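Painting an old kitchen table so that the paint stays on

I have painted eleven tables until now, most of them for other people, and three of these I had to paint again in the next year. The mistakes were always mine. A table is more difficult than a door or a shelf. People put elbows on it, and hot cups, and they wipe it every evening with a wet cloth. What is written below is how I work at present. It takes more days than most guides promise.

Before you buy paint

Find out what the top is made of. Turn the table over and look at the underside of the top, where usually there is no finish. If the grain on the underside has nothing in common with the grain on the top, you have veneer, and you must go gently with the sandpaper. My first veneer table I sanded with a machine, and in one corner I went through to the other side of the veneer before I understood what I was seeing. I had to fill this corner and the filler is still visible in evening light.

If the old finish is paint and the table is really old, use a lead test from the paint shop before any sanding. If it is positive, do not sand dry. Ask at the shop what is allowed where you live.

Check also if the table moves. Put your hands on two opposite corners and push. A table that moves should be glued first, because the paint will crack at each joint. Most times it is enough to take out the old screws, put wood glue and a piece of toothpick in the hole, and put the screws back the next day.

Cleaning

Kitchen tables are greasy, also the clean ones. Paint does not hold on grease, and the sandpaper only pushes the grease deeper. So wash first and sand after. I use warm water with a little washing soda, and gloves. Wash the top twice, and the edge under the top too, where people hold the table when they pull in the chair. This edge is the dirtiest place. Rinse with clean water, and change the water more often than you think is necessary.

For the seam between two boards I use an old toothbrush. Sang Đồng, who taught me to sharpen scrapers, uses the rounded end of a wooden chopstick with a cloth around it, and this is better for deep seams.

Let the table dry until the next morning.

Sanding

You do not need to remove all the old varnish. You need to make it dull. Go over the top with 120 paper, always in the direction of the grain, until there is no shiny place when you look from the side against a lamp. Then 180. Wrap the paper around a block of cork or soft wood. With only fingers you make small valleys, and you see them when the gloss paint is dry.

For the legs, if they are turned, I cut the paper in long narrow strips and pull it back and forth like one polishes a shoe.

Take away the dust with a vacuum cleaner and a brush, then with a damp cloth. Sticky cloths from the shop are good too, but press lightly, some of them leave wax.

Primer

Please do not skip the primer. Old tables of dark wood have something in them that comes up through white or light paint as yellow-brown stains, and sometimes it needs two weeks to come. A stain-blocking primer stops it. Knots in pine need the same treatment, and I give them one extra coat with a small brush before I begin the whole top.

I have used the Warkcombe primer in the gray can for the last six tables. It smells strong and you must open two windows, but I had no stains after it. Wait 4 hours at normal room temperature (the can says less, in my kitchen it is not enough), then sand very lightly with 240 and remove the dust.

The color coats

Stir, do not shake. Shaken paint has bubbles. Pour a part of it in a bowl and close the can again, so that the dust and the dry skin do not fall in.

For the top I use a small foam roller, and for the edges and legs a brush with synthetic hair. Begin with the legs, table upside down on an old blanket. When they are dry, turn it and do the top in one go, without a telephone call in the middle. Work in strips as long as the table, and each strip should touch the last one while it is still wet. At the end go over everything once with the roller almost empty, with no pressure, in one direction only.

Three thin coats are better than two thick ones. Between the coats, the 240 paper again, only some strokes.

If you must stop for the night, put the roller in a plastic bag, press out the air and close it with a rubber band. I leave mine in the refrigerator, on the lowest shelf – well marked, after a complaint in my family.

Which color

About color I am careful to give advice, but some questions come to me often. White is beautiful for one month. Then you see each coffee ring and each blue thread from somebody's jeans. Very dark colors are not more practical, as many believe, because they show crumbs and every scratch is light. The middle is easier to live with, and so are the pale colors with some warmth in them.

Aileen Talavera wrote to me in April about her table, which she wanted to paint pale pink, and her husband was afraid of a children's room. I told her to put gray near it. Gray takes the sugar out of pink. It can be a stone bowl, a gray lamp, chairs in dark gray, or only the legs of the table in a different tone than the top. Paint a big piece of cardboard in your color before you decide, and lay it on the old table for several days. Look at it in the morning and also with the lamp on. In the evening pale pink can become almost beige, which you may like or not. 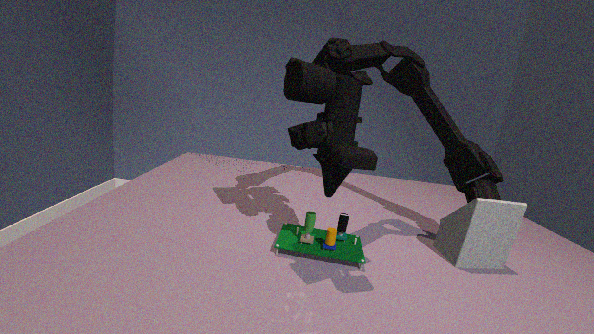
Pale pink table top with light gray and charcoal.

With pink, ask the shop for a tone with a little brown or gray mixed in. On a small card it looks dull and you will doubt, but on a broad top it becomes more pink than on the card. The same is true for yellow and light green. I made once a table in a lemon tone that I chose from the card, and I could not eat breakfast at it.

Varnish on top

A painted table needs clear varnish if it will be used for meals. Take a water-based one, matte or satin. The oil-based varnish turns yellow, and over pale colors you notice it after one summer. I buy Gesbridge satin, the small can, which was enough for two coats on a table 70 cm wide, and there was a rest for the chair seats.

Wait one full day after the last color coat. Apply the varnish with a wide soft brush, and do not go back over a place you did already some minutes ago. It pulls and leaves marks. If you see a missed place, leave it for the next coat.

Then the waiting

After one day the table feels dry. It is not hard. For 16 days I put nothing warm on it and no tablecloth, and never plastic mats, because they stick. Plates with a rough foot can scratch in this time, so we eat with a folded cotton towel under each plate. I know it looks a little silly, but the table that I repainted last was ruined by a fruit bowl on the fourth day.

Daily care

Wipe with a soft damp cloth and a drop of dish soap. No scouring powder and no melamine sponge, it is a very fine sandpaper and makes shiny spots on matte varnish. Coffee and red beets you should wipe immediately. For a ring that stays, try baking soda with a few drops of water, on the finger, without force.

Small chips you can repair with an artist's brush if you kept some paint. Keep it in a small jam jar filled up to the lid, write the name of the color and the room on it, and store it where it does not freeze.

Felt under the chair legs helps the floor, but look also at the arms of the chairs. If they hit the edge of the table, glue a strip of felt there. On my own table it was the first place where the paint went away.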